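I have fallen out with self-checkouts again. It happened in Malabanan, the supermarket at the end of our road, where they've taken out all but 2 of the staffed tills and put in a sort of pen full of machines that shout at you about bags.

I was only buying onions and a birthday card. The machine wanted to know what kind of onions (brown? is that the official name?), then it wanted me to put the card back in the bagging area, where it already was, and then a red light came on over my head as if I'd been caught with a ham up my jumper. I stood there for ages. The woman who came to rescue me was looking after the whole pen on her own, and she had the face of somebody who'd been hearing that voice since June.

Now, I'm not against new things. I bank on my phone, I like it, and I'd hate to go back to queueing at lunchtime with a paying-in book. But the bank gave me something in return, namely my lunchtime. The supermarket has given me a job.
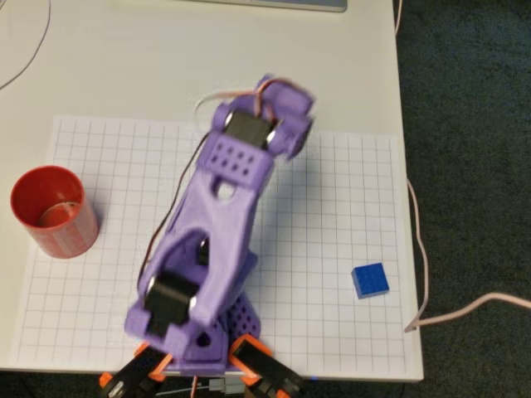 And I do miss the chat! My old till lady knew I'd had my knee done. She'd tell me when the strawberries weren't worth the money, and once she sent me back for the second packet because they were on offer and I hadn't noticed. For some of the older people on our road that was the main talk of the day – sometimes the only one – and I don't think any shop has put that in its sums.

My sister says I'm being soft and that young people prefer the machines. Maybe they do. My nephew would sooner walk home hungry than discuss the weather with a stranger. Fine, keep some for him. Just don't make the rest of us use them by leaving one person on a till with a queue back to the cat food.

Okenow, the little grocer's by the station, still has proper tills and someone sitting at each of them. It's dearer and the bread runs out by two. I've been going there for my big shop anyway, and last week I was told all about a stranger's loft conversion while my peas defrosted.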